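February 8, 2018

I finally got my week with the two end effectors I've been going on about since last year, and I have so many notes that I'm just going to dump them in before I forget which is which.

Quick recap for anyone new: Adhiambo Kirui runs the arms bench at Numonstead and lets me come in when it's quiet. My question was pretty simple. Do I want a full five-fingered hand for my own project, or would a plain gripper with fewer moving parts do the job?

I started out totally on Team Hand. It's gorgeous! You send it a pose and it just sort of blooms open, and I lost most of a morning making it wave at people. Then I tried to write a grasp for it, and there went the afternoon. Every finger wants its own closing speed, and if the thumb gets there first the object squirts out sideways. I logged 39 tries on a tape roll and kept 12.
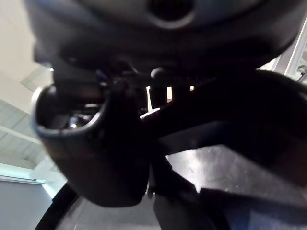

What I really wanted to sort out was the wrist view. Parveen Fakir had warned me that mounting a small camera in close sounds great until you look at how much of the view your own hardware eats up, and wow, was she right. I moved from the Stasetti bracket to the Flatodico one (a bit longer, tilts farther out) and got a much more useful picture of the work area, at the cost of a bracket that wobbles when the arm stops short. I'm going to try a stiffer version in March.

The other surprise was cabling. I'd left too little slack at the elbow, so a big wrist rotation tugged on the connector and the controller threw a fault. Adhiambo showed me how she leaves a lazy loop on the outside of the forearm, tied in two spots only, and I haven't had a single dropout with it. 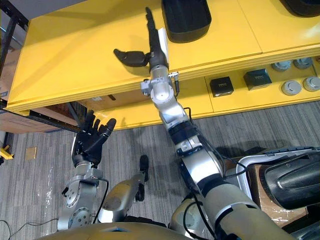
The simple gripper won me over bit by bit. It has one number to tune, more or less, and my grasp script for it is 446 lines against 1164 for the hand (lots of copy and paste in there, don't judge). It can't turn a knob nicely and it's hopeless with anything floppy. But for picking up a box and putting it down somewhere else, I trust it, and I was smiling the whole time I ran it.

Still to do: the Obura controller. I only had it hooked up for an hour, and the jog mode felt so much smoother that I want to rerun everything on it. If you've used one with a two-arm setup, please tell me how you handled the e-stop wiring. My comments are open again!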